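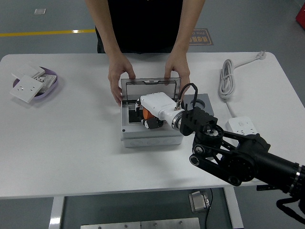
Page last changed: January, Wednesday evening group

Owning an Older Car
Handout 2: Mileage, fluids and the service record

These notes go with the second evening. Bring your owner's manual if you have one. If the car came without one, the maker's website will usually have a copy you can print, and the maintenance pages are the only part you need for class.

1. What the odometer tells you

The odometer gives distance. It says little about how the distance was covered. A car driven on the highway for an hour each day reaches a high number with a warm engine and few gear changes. A car used for short trips to the store may show half the miles and have more wear on the starter, the battery, the brakes and the exhaust.

When you look at mileage, look at age beside it. Rubber parts get old whether the car moves or not. Belts, hoses, wiper blades, tires and suspension bushings should all be judged by years as well as miles. Tires have a four-digit date code on the sidewall. The first two digits are the week and the last two are the year.

2. Normal and severe service

Most manuals print two schedules. Many owners read the normal one and stop there. Read the conditions listed for severe service before you decide which is yours. They commonly include:

Trips of a few miles in cold weather
Long periods of idling
Towing or carrying heavy loads
Dusty or unpaved roads
Stop-and-go driving in hot weather

If one of these describes most of your driving, use the severe schedule. The difference is mainly in how often the oil, air filter and transmission fluid get attention.

3. Fluids

Engine oil. Park on level ground and follow the manual on whether the engine should be warm or cold. Wait a few minutes after shutting it off. Pull the dipstick, wipe it, put it all the way back in and pull it again. The second reading is the one you write down. An older engine may use some oil between changes. A steady rate is easier to live with than a sudden change in the rate, and you can only spot a change if you have earlier readings.

Coolant. Check the level at the plastic overflow tank. Never open a radiator cap or a pressurized tank on a hot engine. Do not go by color when topping up. Makers use different dyes, and two green coolants may be different types. Use the type named in the manual.

Brake fluid. The level drops slowly as the pads wear. Before you top it up, look at the pads. If the level drops quickly, or the pedal feels soft, there may be a leak and the car should not be driven until it has been checked. Keep the cap clean and put it back on promptly. Brake fluid takes in water from the air.

Transmission fluid. Some cars have a dipstick for this and many do not. Where there is one, the manual will say whether the engine should be running and which gear to select. Use only the fluid listed.

Power steering fluid. Cars with electric steering have none. On the others, a whine when you turn the wheel at low speed is a good reason to check the level.

4. Keeping a record

A notebook in the glove box is enough. For each entry write the date, the mileage, what was done, who did it, the parts used and the cost. Keep receipts in an envelope in the same order as the entries. Leonie Stüber's record sheet, given out the first evening, has a column for each of these, plus one for the next due mileage.

Write down things you noticed but did not fix. "Slight pull to the left, tires at correct pressure" is a useful line. If the pull is still there at the next entry, you can tell the shop how long it has been going on.

With a used car that has no history, start fresh. Treat every fluid as due unless you can prove otherwise, and make the first page a list of what you found.

5. Worked case: one car, one winter

Anderson Barbosa has let us use a page from his own notebook. The car is a wagon with an automatic transmission, driven mostly to work and back. He tracked it over 3911 miles, start to finish.

In that distance he added 2 quarts of oil between changes. Both were added in the second half of the period. The first half needed none. There were no spots on the driveway and no smoke at startup. A shop found a valve cover gasket seeping onto the back of the engine, where the oil was spreading thinly and not dripping.

Points to discuss:

The total alone would have looked ordinary for an older engine. The timing of the two additions was what sent him to the shop. He also had tire pressures in the same notes, with one tire reading 33 psi each time while the others slowly fell. We will look at what that might say about the gauge, the valves and how he was taking the readings.

6. Deciding on a repair

Get the quote in writing, with parts and labor listed separately. Ask which items affect safety and which can wait. Compare the cost with a year of payments on a replacement, and include insurance and registration in that figure. Resale value matters less if you plan to keep the car.

For next time

Take one full set of fluid readings and enter them on your sheet. Find the date codes on all the tires, including the spare. Read the battery section of your manual before class.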